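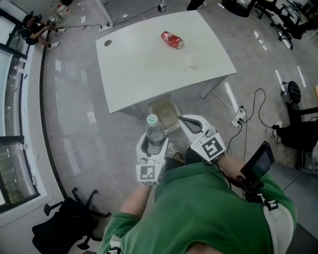
Household and Workplace Skills, Unit 4: Clearing a Desk
Cernen Evening Program, Abdella Building

Welcome back, everybody. I hope you all found something to eat between sessions, and if you're still chewing, please don't rush. We spent the last unit on kitchens, and now we come to the plain white desk, the kind people eat lunch at, work at and pile things on until there is no room left for a keyboard.

First look, then touch

Stand in front of the desk for a moment with your hands at your sides. Look at the top, then the floor, then whatever is under and behind it. Our practice desk has a can lying on its side, a crumpled bit of white paper or tissue, and an open cardboard box on the floor in front. There are also power strips and cables on the floor, so mind your feet!

Drinks

Take the bottles and cans before anything else. Hold a plastic bottle around the middle and keep it upright until you know the cap is tight – I have ruined a good notebook by skipping this, and I still think about it. A can on its side may have a mouthful left in it, so lift it slowly and turn the opening up as you go. Drops on the outside of a bottle will leave a ring on the desk, and a dry cloth takes care of that. 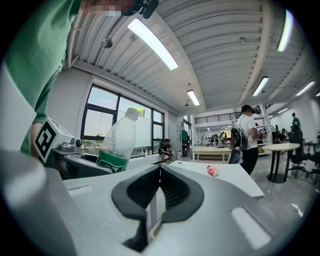

Paper and cords

Unfold crumpled paper before you throw it away (phone numbers live on the backs of things). Tissues go straight in the trash. Leave the cords plugged in for now, as we'll do those properly in Unit 5, along with the Sirko labels.

For next time

Clear one desk or table at home and bring a short note on what you found. Read page 53 of the Plaltari workbook too, if you have your copy.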